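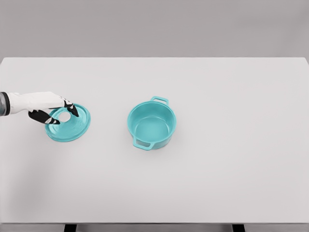 Anitha Gowdaによれば、ルルトーレン(Rultolen)で一番時間を食うのは腕ではなく親指の付け根で、ここの角度が決まらないうちに蓋の課題へ進んでも直すところが増えるだけだという。共同工房の掲示板に書かれた短い一言だが、以後の製作者の多くがこの順番に従っている。

ルルトーレン(Rultolen)は、自宅や共同工房で組み立てることを前提にした多指ロボットハンドの製作計画、およびその設計データ一式の名称。手袋に似た白い手と黒い指をもつ。原型はThemba Naidooが自宅の作業部屋で作り、のちに共同工房トダード(Todard)に持ち込まれた。現行の設計は第二版。

概要
前腕、手のひら、指の三つの部分からなる。前腕は円筒形で、モーターと配線をまとめて収める。指は腱(ひも)で引く方式。版によって巻き取り部の位置が違うので、古い図面と混ぜないこと。手だけの重さは590グラム、前腕は含まない。
動作の確認はまずシミュレーション上で行い、そのあと実機に移す。シミュレーション側の環境はイヴェル(Ivel)と呼ばれ、机と壁と課題の物体だけの簡素なもの。凝った背景を入れた版もあったが読み込みが遅く、使われなくなった。

名称
Rultolenの由来は不明。Naidoo本人は「語呂」としか答えていない。日本語表記はルルトーレン、ルルトレンの両方があり、本項では前者を使う。

沿革
最初の手は指が三本。箱はつかめたが薄い物が苦手で、皿や蓋の縁で必ず滑った。次の試作で五本に増やし、親指を独立して動かせるようにした。この時点でモーターの数が増え、前腕が太くなる。作業部屋の机に固定できず、トダードの頑丈な台を借りたのが共同工房との付き合いの始まり。
2022年8月3日、第二版の設計データを公開。初版との部品の互換はほぼない。ネジの規格だけは同じ。公開直後に指先部品の左右が逆になっている誤りが見つかり、差し替えられた。

構造
指の関節は印刷部品と金属の軸。軸は市販の丸棒を切って使う。切り口のバリを残すと腱が切れるので、やすりがけは省けない。印刷部品は全部で43点、うち予備が必要なのは指先と親指の第一関節。印刷の向きは図面に矢印で示してある。無視すると層に沿って割れる。
腱は釣り糸が標準。太さは図面の指定どうりに。細いと伸び、太いと曲がりが渋い。張りの調整は前腕側のつまみで行い、手を開いた状態から始める。
制御基板は自作でも市販でもよい。電源は手と基板で分ける。共通にした例ではモーターの動き出しで基板が落ちた。

鍋と蓋の課題
ルルトーレンの評価でもっともよく使われるのが、深鍋と蓋の組を使う課題。内容は単純で、机に置かれた蓋を取り、鍋にかぶせる。通称「蓋かけ」。物体は取っ手が二つある鍋と丸い蓋。
蓋は平たく、机との間に指を入れる余地が少ない。中央をつまむ方法と縁を挟む方法があり、どちらを選ぶかで親指の設定が変わる。縁を挟む場合、上側の指を先に当て、親指は後。逆にすると蓋が机の上を逃げる。
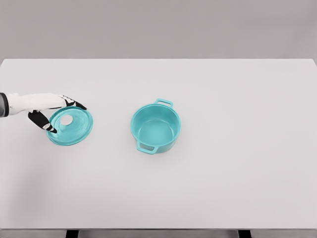
持ち上げたあとの難所は傾き。縁だけで支えると反対側が下がりやすく、そのまま運ぶと鍋の取っ手や縁に当たる。手首を少し回して水平に戻してから移動、が基本の手順になっている。戻す量は握りの深さしだいで、決まった値はない。置くときは片側の縁を先に合わせ、ゆっくり倒す。上から落とす方式も試されたが、実機では音がうるさく、夜の工房では禁止。
イヴェルでの試行は一つの設定につき3,000回を目安とする。すべてを記録する必要はなく、失敗の種類だけ残しておけば足りる。「滑り」「傾き」「接触」の三分類が慣例。「その他」が増えてきたら分類を見直す。

実機への移行
シミュレーションで通った動きが実機で通るとは限らない。主な原因は摩擦と糸の伸び。摩擦は値を固定せず幅をもたせて試す。糸は使い始めに伸びるため、組んだ日は空の開閉だけにして翌日に張り直す。急いでいるとここを飛ばしがちで、あとで全部やり直しになる。
初回は軽い蓋で。ガラス蓋は割れる。机には滑り止めを敷かない(蓋の動きが変わり、イヴェルの結果と比べられない)。非常停止は手の届く所に。

派生
ウンニタン(Unnithan)は前腕を短くした派生版で、卓上の狭い場所向け。指の部品は共通、巻き取り部が手の甲に移っている。熱がこもりやすく長時間の運転には不向き。左手版もあるが図面は右手版を反転しただけで、ネジ穴の一部が合わない。修正版は未公開。

批判と課題
組み立てに時間がかかる、という指摘が多い。トダードの記録では一台の完成まで172時間、ただし印刷の待ち時間を含む。説明書の写真が古いまま、という苦情も根強い。指先の被覆材は指定がなく、製作者ごとにばらばら。シリコンのチューブを切ってかぶせる人が多いものの、結果の比較がしにくく、統一を求める声がある。Naidooは被覆材を指定しない方針を変えておらず、次の版でも製作者に任せるとしてる。

関連項目
腱駆動
多指ハンド
トダード
イヴェル(シミュレーション環境)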